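Open day at the Vainio felt workshop, Predberg

Posted in Visits, February

The Saturday bus from Rundham drops you at the bottom of the hill, 15 minutes on foot from the door. Entry was free. I got there just after opening and stayed until lunch.

Wool room

Raw wool is stored upstairs in bins, sorted by shade. Lenni Jääskeläinen ran the tour and let us handle a few samples. The Birnatard wool is coarser than I expected -- good for bags, he said, less good for hats. The carding machine was off for the day.

Finished pieces

Downstairs were three tables of things to look at and pick up. I spent most of my time on the gray felt. It has a fuzzy surface and mixes light and medium gray, so folds show up well. The one I liked best has a band of gathered ridges across the upper part and a wide cream strap with a woven look.

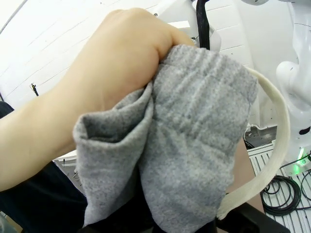

Shop and coffee

Prices are on the high side. A large blanket was marked 345. Hưng Hồ had the coffee counter and was out of buns by 11. Cards accepted in the shop, cash only for coffee.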